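Karkitz Recipe Notes

A plain text collection of home recipes, typed up from handwritten cards and cleaned for search. Version 2, updated in March.

Contents
3846 recipes in one CSV file. Of these, 2900 have a full ingredient list with amounts. The rest have a title and steps only.

Columns
id, title, category, servings, ingredients, steps, source_box

There are 54 categories. The list is in categories.txt. Soups and stews were merged in this version.

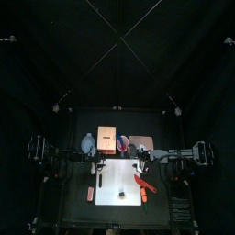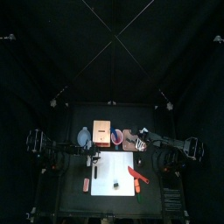 Known problems
Oven temperatures are in Fahrenheit except in the Drandano box, which mixes both. Check before you convert. 30 rows have no title and use the first line of the steps instead. Spelling was left as written on the cards, so "zuchini" and "zucchini" both show up.

Loading
The file is UTF-8 with commas and double quotes. Rikix opens it without changes. In older spreadsheet programs, set the id column to text or the leading zeros are lost.

License
Free to use and share. Please credit Karkitz Recipe Notes. Cards from the Lightfoot box are for noncommercial use only.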